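Sorting Cutlery and Utensils into Bins: Frequently Asked Questions

These are the questions we get most often about keeping spoons, forks and small kitchen tools in open bins. The answers come from the Illidik household storage pages and were last revised in March by Lutfa Debnath.

Do I have to empty the whole drawer first?

Yes. Take everything out and lay it on a flat surface you can reach from all sides. Put the bins out at the same time, still empty or nearly so, and work from the table into the bins. A full drawer usually takes 11 minutes the first time.

Should wooden-handled spoons go in with the metal ones?

We keep them apart. Wooden handles are thicker and stop the other pieces from lying flat, and many of them should not go through the dishwasher. A spoon can have a shiny metal bowl and still belong with the wooden group – go by the handle.
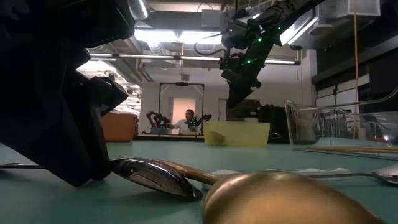
What about long, thin items such as wooden sticks?

Lay them flat along the bottom of a clear bin, all in the same direction. Skewers and chopsticks can share a bin if you have only a few of each. Check the length before you buy: if a stick has to lean on the rim, the bin is too short.

Which way should the cutlery face?

Any direction is fine as long as all the handles point the same way. Spoons and forks can share one bin when they lie side by side. If you can't close the drawer, take out the top layer before you try rearranging the rest.

Do the colors mean anything?

Only what you decide. One common setup is a yellow-green bin for the everyday spoons and forks, a red-orange one for the odd spoon that doesn't match the set, and a clear tray for whatever is left over. Use the same colors each time so that other people in the house can put things away.

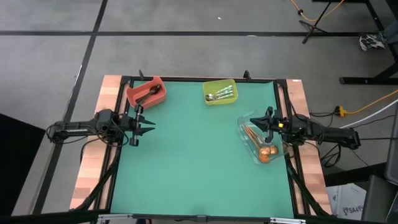
Can I angle the bins?

On the table, yes. Turn them whichever way is easier to reach. In a drawer they should sit square, or you will lose the corners.

How do I wash plastic bins?

Warm water and dish soap. Wipe out crumbs first and let the bin dry upside down. Clear bins show water spots more than colored ones, so dry those with a cloth.

Are Vornila bins and Haque bins the same size?

No. They stack separately, and the Haque lids will not fit a Vornila bin.

Can I return a bin I have used?

Returns are accepted for 90 days at the Adstead store – washed, please, and with the receipt. Sets of 2 have to come back together.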